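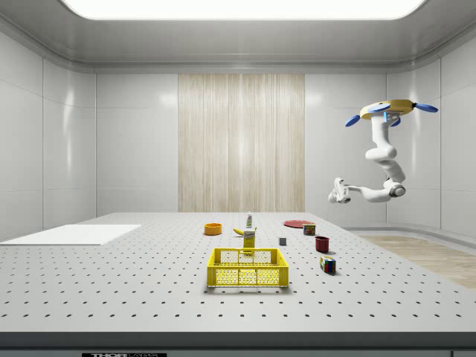 I went to an open day in November to see a robot put things away, and I came home with opinions about chairs.

The chairs were at Gasbridge, a business park with one good bakery, where a company called Devby had invited 85 people to watch its new tabletop system. Devby makes software that teaches robot arms to pick things up. It did not bring a robot arm. It brought a very large screen, and on the screen was a rendered room containing a rendered arm, and we all sat down in front of it the way people used to sit down in front of the moon landing.

I should say that I was told about this in advance. The invitation said "simulated environment" in plain type, and I read it, and I put on decent shoes anyway. Some part of me expected at least a motor.

What we got was a room nicer than any I have worked in. Shiny white walls, a strip of wood grain, pale floorboards, a gray table full of mounting holes, and on the table the usual groceries and odds and ends that robots are raised on. A bowl, a red plate, a yellow basket. Réka Kocsis, who ran the demonstration, explained that the simulator could rearrange all of it in less time than it takes a person to find where the bowl rolled to. The session we were about to watch was run number 3012. She said this with the calm of a woman who had not personally picked up a bowl 3012 times, and I envied her.

I have a history with this subject. Years ago I spent a summer at a packaging firm called Pelupessy, where my job was to stand next to a sorting machine and put back what it dropped. It dropped a lot. The salesman's film had shown the same machine working in a spotless hall with no dust and no draft, and I used to think about that film while I was on my knees looking for lids. So I have a natural suspicion of clean rooms, and a rendered one is as clean as they come.

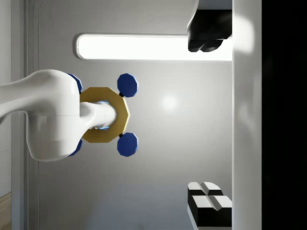 Arif Lubis, in the seat beside me, had no such baggage. He buys equipment for Famer, a mid-sized warehouse outfit, and he had brought a notebook with squared paper. He wanted to know what happens when the lighting changes, what happens when a box arrives crushed, and whether the gripper on the screen was one he could order. Réka answered the first question very well, the second fairly well, and the third by saying that hardware was a conversation. Arif wrote down "conversation" and underlined it.

My complaint isn't that the thing was simulated. I have come around on that. If a machine is going to be bad at something for a few thousand tries, let it be bad where the mugs don't break and no student has to sweep. It's cheaper and quicker, and it spares some future version of me a summer on the floor. Anyone who has paid for real robot time will tell you the same, usually at length.

My complaint is with the open day. An open day is a promise that you'll be let in somewhere. You walk past the reception desk, you see the tape on the floor and the coffee ring on the workbench, and you learn things the company didn't plan to tell you. I once learned everything I needed to know about a supplier from a broom leaning against an emergency stop. A rendered room has no broom in it unless somebody draws one, and I can't think why anybody would. 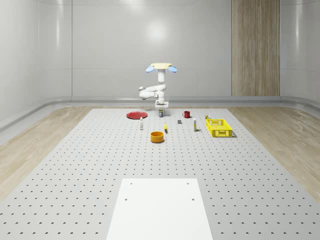 So my proposal to Devby, and to everyone else now selling tickets to a screen, is to show us the mess as well. Give us three of the worst runs before you give us the good one. Let the visitors call out where the plate should go, and let the arm have a fair chance of embarrassing you. Put the real arm next to the screen if you have one, even if it's slow, and let people watch the two disagree. I would sit through an hour of that on a much worse chair.

Réka took the suggestion politely when I made it at the coffee table. She said they did keep the failures, all of them, and that the engineers liked to watch them at lunch. I asked if I could come to lunch. She said she'd look into it.

Arif, I noticed, had already given her his card. He told me on the way to the parking lot that Famer would probably ask for a trial on its own shelves, with its own crushed boxes, and that he'd believe whatever came out of that. I asked him to let me know when it was happening. I can bring my own broom.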